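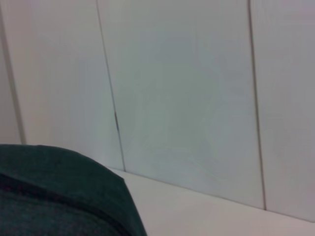 Re: [skendwood-gardeners] Too many cucumbers, again

Hello all,

Thank you for the kind replies in the digest, and sorry to be slow answering. July got away from me, as it always does. I'll put my answer under the original question so newer members can follow along.

> We have 6 cucumber plants at the Skendwood plots and we cannot
> keep up. The fridge is full, the neighbors have stopped opening
> the door, and half of them taste bitter anyway. Is it the
> variety? We planted Mumano from saved seed.

I don't think your seed is to blame. I grew Mumano for 2 summers on the dry side of the Getitz allotments and had the same bitterness until I started watering in the morning, deeply, and stopped giving everything a quick splash after supper. A good thick layer of straw helped too. Pick them young, even if it feels wasteful, and check under the big leaves, where the ones you missed like to hide and turn into baseball bats.

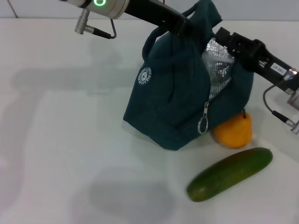
As for keeping them, mine last much better on the door shelf than at the back of the fridge, where it gets too cold and they go soft and glassy. Keep them away from ripe fruit as well, or they yellow in no time. For the real glut I make my aunt's refrigerator pickles – sliced thin, salted for an hour, then vinegar, sugar, dill and a little mustard seed. They're ready the next day and I've never had a jar see the end of the week.

If anyone still wants seed for next year, I'm happy to share. Send me a stamped envelope by October and I'll put in 10 seeds, plus a few of the pole beans if there are any left.

Warmly, from a very green kitchen,
Bajpai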